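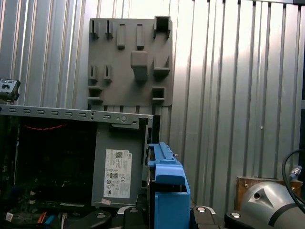
Computer case (tower)

A computer case, also called a tower, chassis or simply "the box," is the enclosure that holds most of the parts of a desktop computer. It carries the motherboard, the power supply, the drives and the fans, and it keeps fingers, dust and spilled coffee away from all of them. Cases are among the longest-lived parts of a home computer. A good one can outlast several motherboards, and plenty of hobbyists are still happily building inside steel shells they bought as teenagers!

Construction

Most towers begin as a frame of folded sheet steel. Flat steel bends easily, so makers fold the edges over into rails, which stiffen the whole box for very little extra weight. Rails are often punched with slots and round holes. Some of these take screws or the hooks of a side panel, some let air through, and some are left over from a shared design in which one frame is sold under several names with different fronts.

The outer skin is made up of the side panels, the top and the front bezel. Side panels are usually held by two thumbscrews at the back and slide rearward before lifting away. The bezel is nearly always molded plastic, smooth on the outside and wonderfully busy on the inside, with hooks, tabs and hollow sockets that line up with openings in the steel. Older bezels snap on so firmly that first-time owners are often afraid of breaking them. The usual advice is to find the finger gap at the bottom, pull evenly, and release the clips from the inside where they can be reached.

Power supply

The power supply turns household current into the low voltages the computer needs. In older towers it sits at the top rear, where it also helps draw warm air out of the case. Later designs often move it to the floor, with its own intake underneath. Both layouts work well, and fans of each will defend theirs at length.

Every power supply carries a specification label, and it is well worth reading. It lists the input voltage, the output available on each line and the total wattage, along with safety and approval marks such as CE. Many also carry an "80" badge from the 80 Plus program, which certifies that a unit wastes no more than a set share of the power it takes in. A power supply should never be opened by its owner, as the capacitors inside can hold a dangerous charge after the plug is pulled.

Wiring

Wire colors follow long habit. On traditional ATX supplies red carries 5 volts, yellow 12 volts, orange 3.3 volts and black is ground. The thin wires from the front of the case, which serve the power button, the reset button and the lights, are less predictable. Makers choose their own colors for these, and the printed plug at the end is a better guide than the wire itself.

Cable routing is a craft of its own. In early towers everything simply hung in front of the motherboard. Newer ones have a second space behind the motherboard tray, with openings to pass the cables through - a small change that made tidy building possible for everyone.

Cleaning and care

Dust is the main enemy of any tower. It gathers on fan blades, in heat sink fins and behind the bezel, where a surprising amount can hide. The repair handbook Level, compiled by Mi-kyung Yoon and Kamol Wongsuwan, suggests a full cleaning every November, before the heating season. Their method is pleasantly simple: unplug the machine, remove the side panel and bezel, brush the loose dust toward the opening, and finish with short bursts of air while holding each fan still. Plastic bezels can be washed in lukewarm soapy water once any attached wires or switches have been removed, and must be completely dry before they go back on.

Reuse

Old towers are fun to rescue. The Kiketti workshop, started by I-seul Oh, has fitted new parts into over 2808 secondhand cases and keeps a shelf of spare bezels sorted by clip pattern. Standard mounting holes make this possible, and a case from the late 1990s will often accept a current ATX motherboard with no drilling at all. The parts most likely to cause trouble are the weak airflow, the missing front USB ports and, in the oldest models, some truly sharp edges.

See also: motherboard, power supply unit, drive bay, computer fan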